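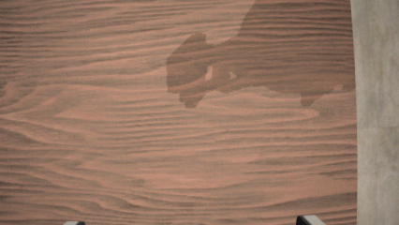
Illow opens its Drollholm workshop to visitors in October

Drollholm, October. Illow, which writes control software for robot arms, will open its Drollholm workshop to the public for one afternoon this month. Visitors will be able to watch arms being trained in simulation, see the same software running on real machines, and put questions to the people who work on both.

Doors open at 2 pm and the last entry is at 5 pm. Entry is free. There is no need to book for individuals or families, but groups of more than 8 should get in touch beforehand so that a guide can be found for them.

The afternoon is built round two demonstrations. In the first, staff will run Jalel, the company's simulator, on a large screen in the front room. Jalel shows a worktop as seen from above the gripper, with the wood grain and the shadows that fall across it drawn in. Shadows are one of the harder parts of the job. A gripper that has to pick up a small part must be able to tell a dark patch on the table from a thing lying on the table, and the software is given a great many surfaces and lighting conditions to practise on.

In the second demonstration, held in the main workshop, two arms will sort machined parts into trays under ordinary ceiling lights. Staff will change the lighting and swap the table tops between runs. Visitors may choose which table top is used next.

Ebenezer Frimpong, who leads the simulation team at Illow, said: "We get asked a lot why we spend so much time on drawings of tables. The arm only has its camera to go on. If the light moves and it reaches for a shadow, that is a wasted move, and on a production line wasted moves add up. We run 4,000 simulated picks overnight and go through the failures in the morning. People can come and look at some of those failures with us."

The parts for the sorting demonstration have been lent by Barua, a Drollholm maker of hinges and door fittings which has been using Illow's software on its packing line since the spring. Two members of Barua's production staff will be at the workshop all afternoon to talk about how the line was set up, how long it took and what they would do differently.

There will also be a table where visitors can steer a gripper by hand using a small controller. Children under 8 need an adult with them at this table. The marked floor area round the working arms is closed to visitors while the arms are moving.

Local schools and colleges are welcome. Illow takes on two trainees each year, and the current pair will be there to talk about the work and how to apply. No background in programming is needed to follow either of the demonstrations.

The workshop is on the ground floor and has step-free access from the yard. Parking is limited and visitors are asked to use the public car park across the road. Tea and coffee will be served in the front room.

Members of the press who would like to film or to speak to Ebenezer Frimpong are asked to contact the Illow office in advance. Filming is allowed in both rooms, apart from the screens at the engineers' desks.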